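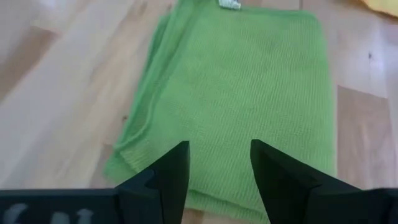 ロボットが「ぎゅっ」と止まった日のおはなし
カスティムビル子ども科学ページ　2025年4月14日

みなさんは、階段がもう一段あると思って足をおろしたら、じつはもう床だった、ということはありませんか。足の裏が「どん」となって、びっくりしますよね。わたしは今でもときどきやります(夜、電気をつけないで歩くとだめですね)。今日は、それとよく似たことがロボットの手に起きたおはなしです。少し長くなりますが、おやつでも食べながら、ゆっくり読んでください。

ロボットの名前は「ブロルタリ」といいます。ロンドモント研究室で、布をつまんだり、ひろげたり、たたんだりする練習をしています。布なんてかんたんだよ、と思う人もいるでしょう。ところが、ロボットにとって布はなかなかの強敵なのです。つみ木なら、どこに置いても同じ形をしています。でも布は、つまむたびに形が変わってしまいます。はしっこが折れたり、しわが山のようになったり、さっきまで四角だったのに、いつのまにか細長いかたまりになっていたりします。おうちでタオルを一枚、ぽいっとテーブルに置いてみてください。それから、もう一度。同じ形には、まずなりませんよね。

ブロルタリの手には、黒くてがっしりした指が2本あります。人間の親指と人さし指のように、はさんでつかむための指です。手首には小さなカメラがついていて、手のすぐ前を見ています。ロボットの頭の役目をするコンピューターは、そのカメラの絵を見ながら「布はここだな。よし、もうちょっと下だ」と考えて、腕を動かします。

さて、こまったことが起きたのは2月でした。その日もブロルタリは朝から練習をしていて、うまくいったり、つまみそこねたりをくり返していました。練習の回数はずっと記録してあって、ちょうど2721回目のことです。腕がすうっとおりてきて、いつものところで指を閉じるはずでした。ところが、指の先は布をとおりこして、下の木の板を「ぎゅっ」と押してしまったのです。腕はぴたりと止まり、画面に「力が強すぎます」という知らせが出ました。

こわれてしまったのでしょうか？　いいえ、止まったのは、安全のためのしくみがちゃんと働いたからです。ブロルタリの腕の中には、押し返される力を感じる部品が入っています。思ったより強い力を感じると、「なにかおかしいぞ」と考えて、動くのをやめます。みなさんがドアを押して、開かなかったら、それ以上むりに押さないで、いったん手を止めますよね。あれと同じです。もしこのしくみがなかったら、板に穴があいたり、指が折れたり、そばにいる人にけがをさせたりするかもしれません。ロボットの腕は、見た目よりもずっと力もちなのです。

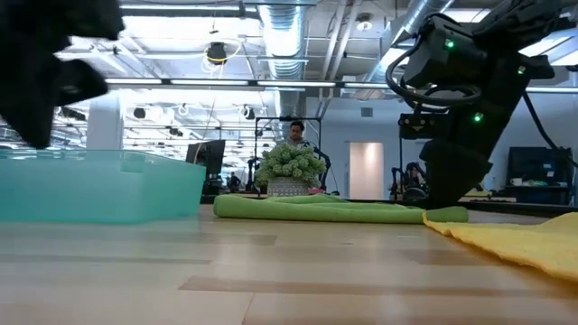 止まったわけを調べるのは、たんていの仕事によく似ています。まず研究室の人たちは、布のせいではないか、とうたがいました。つかうのは緑と黄色の2色の布です。細長くくるっと丸まった緑の布のはしに、くしゃっとした黄色の布がふれている、こんな置き方だと、どこまでが緑の布で、どこからが黄色の布なのか、カメラの絵だけでは迷いそうな気がしますよね。丸まった布は高さもありますし、平らなところとでは、指をおろす深さも変えなくてはいけません。そこで研究室の人たちは、布の置き方をいろいろ変えて、同じ動きをもう一度やらせてみました。ふわっと置いたり、まっすぐのばしたり、重ねてみたりです。

けれども、どの置き方でも、指はやっぱり少しだけ下に行きすぎてしまいました。布を一枚も置かないでためしても、同じでした。これは大事な手がかりです。布をなくしても失敗するのなら、犯人は布ではありませんものね。うたがってごめんね、と布にあやまった人がいたかどうかは、聞きそびれてしまいました。

つぎにうたがわれたのは、コンピューターのプログラムです。でも、プログラムは前の日から一文字も変わっていませんでした。前の日はちゃんとつかめていたのですから、これもどうやらちがうようです。

そこで、カメラを見てみることになりました。手首のカメラは、小さな金具でとめてあります。その金具のねじを、そっとさわってみると……ぐらっ。ねじが、ほんのちょっとゆるんでいたのです。何度も何度も腕を上げたりおろしたりしているうちに、ふるえが積もり積もって、少しずつ回ってしまったのでした。金具をつくっているビルギンという会社の人にも電話で聞いたところ、よく動くところのねじは、ときどきしめ直してください、と説明書にも書いてありますよ、と教えてくれたそうです。説明書は、たなの一番上にありました。

ねじがゆるむと、どうしてこまるのでしょう。カメラがほんの少しかたむくからです。自分の顔をちょっとだけかたむけて、片目をつぶり、机の上のえんぴつを指でつまんでみてください。いつもよりむずかしくありませんか。人間なら、あれれ、と思ってすぐに直せます。でもブロルタリは、カメラがいつもと同じ向きについていると信じきっています。かたむいた絵を見て、まっすぐな絵だと思って計算するので、木の板が本当の場所よりも4ミリ下にあると思いこんでしまいました。
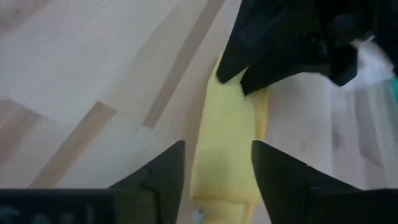 4ミリなんて、ちょっとだけじゃないか、と思いますか。定規を出して、目もりを見てみてください。たしかに小さいです。でも、布をつまむときは、指の先を板すれすれのところまでおろさなければなりません。高すぎると布をつかめず、空気をつかんでしまいます。低すぎると、あの「ぎゅっ」になります。ちょうどいいところは、とてもせまいのです。金魚すくいで、あみを水のどのあたりに入れるか、じっと考えるときみたいですね。

わけがわかったので、いよいよ修理です。まず、大きな赤い停止ボタンを押して、腕がぜったいに動かないようにします。人がロボットに手を近づけるときは、どんなに急いでいても、これが最初です。それからねじをしめ直し、ゆるみにくくなる特別なのりをちょんとつけました。つぎに、カメラに白と黒の市松もようの板を見せます。板の大きさや形は前もってわかっているので、カメラにどう見えるかをくらべれば、カメラが今どちらを向いているのかを計算できるのです。この作業を「キャリブレーション」といいます。舌をかみそうな言葉ですが、目の向きをたしかめ直すこと、とおぼえておけばじゅうぶんですよ。

直ったあとも、すぐに元の速さでは動かしませんでした。はじめはかたつむりのようにゆっくり動かし、人は停止ボタンのそばで見守ります。そうやって100回以上ためして、板を押してしまうことが一度もなかったので、ようやくいつもの速さにもどしました。見ているほうは、ちょっと眠くなったそうです。

それからロンドモント研究室では、朝の練習を始める前に、手首のねじを見ることにしました。ねじとまわりの金具にまたがるように、細い線を一本かいておくのです。ねじが回ると線がずれるので、ひと目でわかります。これは飛行機や電車のねじにもつかわれている、昔からのくふうです。駅のホームなどで、ねじに線がかいてあるのを見つけたら、ああ、あれだな、と思い出してくださいね。ただし、線路や機械に近づいてさがすのは、あぶないのでなしですよ。

最後に、みなさんとのお約束をいくつか。どこかで動いているロボットの腕を見かけたら、床の線やさくの外から見てください。ぴたりと止まっていても、つぎの動きを待っているだけかもしれません。落ちたものをひろってあげたくなっても、手をのばさずに、係の人をよびましょう。それから、いつもとちがう音がしたり、おかしな動きをしていたりしたら、まちがっていてもかまいませんから、近くの大人に教えてください。

次回は、布をたたむとき、ロボットがどうやって「はし」を見つけるのかをおはなしします。おうちのタオルを一枚、用意しておいてくださいね。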